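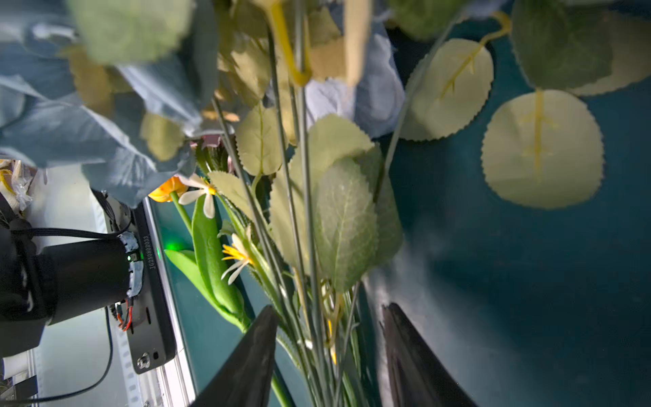
Weststead site, stem handling cell 2
Gripper and wrist check, 6/14/22
Checked by: Rahel Hollenstein
Signed off by: Darren Tunstall

1. Emergency stop and gate switch
Pass. Both stop the arm. Reset needs the key.

2. Gripper fingers
Pass. No chips at the tips. Left finger screw was a quarter turn slack, now tight. Fingers are due for changing at 3,000 hours.

3. Grip on a full bundle
Pass with comment. Artificial stems held upright between the fingers, daisies and round leaves included. The serrated fabric leaves shed fluff, so wipe the inner faces at the end of each shift.

4. Cables at the black joint
Comment. The loops over the top of the joint are longer than I would like. Bhupendra to fit one more tie. Leave enough slack for full wrist turn.

5. Red and black wires below the joint
Pass. Connector pushed fully home, no bare wire.

6. Indicator lights
Pass. Green showing.

7. Plate marked JG250B2033
Pass. Fixings tight. Marking still readable.

8. Slotted rail
Comment. White tape to be replaced if it starts to lift. Keep packing bags clear of this side.

9. Spares
Fail. No spare finger set in the Stevow cabinet. Geeta has ordered one from Skanine.

Next check at 900 hours.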